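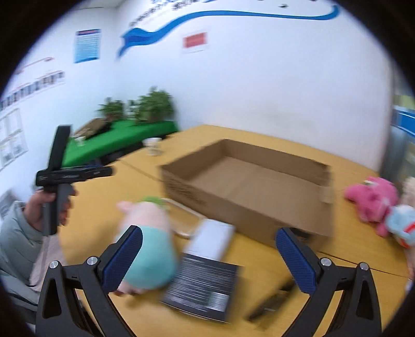
Tema 7. Manipulación en tareas domésticas y de taller: estado de la cuestión
Apuntes de la asignatura Robótica de servicio. Versión de 13 de junio de 2022

7.1 Planteamiento
La pregunta de este tema es si una máquina puede hacerse cargo hoy de tareas como recoger una mesa, meter objetos variados en una caja o reponer un estante. La respuesta depende de tres variables: la diversidad de los objetos, el grado de orden del entorno y la tasa de fallo admisible. En una línea con piezas idénticas y posición conocida el problema está resuelto desde hace décadas. En una vivienda, no.

7.2 Objetos rígidos y deformables
Un envase rígido de caras planas admite un agarre por pinza paralela con dos contactos opuestos. La geometría apenas cambia al cerrar los dedos, y el modelo de contacto puntual con fricción resulta suficiente. Un peluche se comprime, gira y arrastra consigo su centro de masas. Un objeto plano apoyado sobre la mesa plantea otra dificultad: los dedos no encuentran por dónde entrar y hay que empujarlo hasta un borde o levantarlo por una arista.
La caja de destino tampoco es un elemento neutro. El cartón cede, se desplaza si se roza una pared y oculta parte de su interior a una cámara montada en la muñeca.

7.3 Aprendizaje a partir de demostraciones
La programación explícita de cada agarre no escala. La alternativa habitual es registrar a personas que ejecutan la tarea con una pinza manual y entrenar una política con esos datos. La ventaja es el coste; el inconveniente, que la persona corrige sobre la marcha con información que el sensor no recoge —tacto, sobre todo—.

7.4 Caso de estudio: la prueba Trallis
La prueba Trallis consiste en trasladar objetos mezclados de una mesa a una caja abierta. El conjunto de entrenamiento consta de 3622 demostraciones. En la evaluación de febrero se realizaron 2216 intentos, de los que 1390 terminaron con el objeto dentro de la caja: una tasa de éxito del 62,7 %. Se emplearon 26 objetos, ninguno presente en el entrenamiento.
El controlador Nitow reintenta el agarre cuando detecta que los dedos se han cerrado en vacío. Tarnesix no reintenta: descarta el objeto y pasa al siguiente. Ambas estrategias deben compararse a igual tiempo total, no a igual número de intentos.

7.5 Situación en el taller
La célula Turcotte prepara pedidos con bandejas de posición fija y un operario que atiende las paradas. Es viable porque el entorno se ha adaptado a la máquina —iluminación, altura, separación entre piezas—.

Trabajo para la próxima sesión
Calcular la probabilidad de vaciar una mesa de diez objetos sin ningún fallo con la tasa del apartado 7.4, suponiendo intentos independientes. Discutir si esa hipótesis es razonable cuando los objetos se tocan entre sí.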